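Chapter 4
Choosing a Gripper, and Living with the Choice

Every gripper looks good in its catalog. The fingers close on a steel block, the block goes up, and the reader reaches for a purchase order. Then the thing arrives and somebody hands it a paper cup.

Paper cups are the great leveler of our trade. Squeeze too gently and the cup slides out. Squeeze too hard and you own a flat cup. Between these two outcomes lies a band of useful force, and much of this chapter is spent looking for it.

The comparison we follow comes from the Drernthorpe bench, where Hinata Nomura and Ifor Phillips ran 2,782 grasps with parallel fingers over one long spring. Of these, 1,036 were on paper cups – a share Phillips calls generous and Nomura calls a punishment. The rest went to kitchen things: knives, trays, fruit, pot lids. Each grasp was logged with its finger opening, closing speed and peak motor current, plus a column headed "Remarks," which students are advised not to read aloud.

We begin with parallel fingers for two reasons. They are simple enough to analyze with a pencil, and you probably have a pair already. Section 4.2 works out the contact forces on a tapered wall. Section 4.3 turns to flat objects, which offer a gripper almost nothing to hold and seem to enjoy it. Section 4.4 asks when a second arm is worth its cables.

Before reading on, write down the closing force you would choose for an empty cup held across its middle. Keep the number. You will meet it again in Problem 22, where Detlef Rothe's measured values are given, and where most of us have had to cross something out. 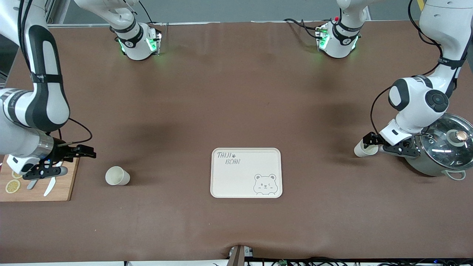

Figure 4.1 Two-arm bench setup with kitchen objects. The left gripper holds a paper cup on its side; a second cup stands upright on the mat.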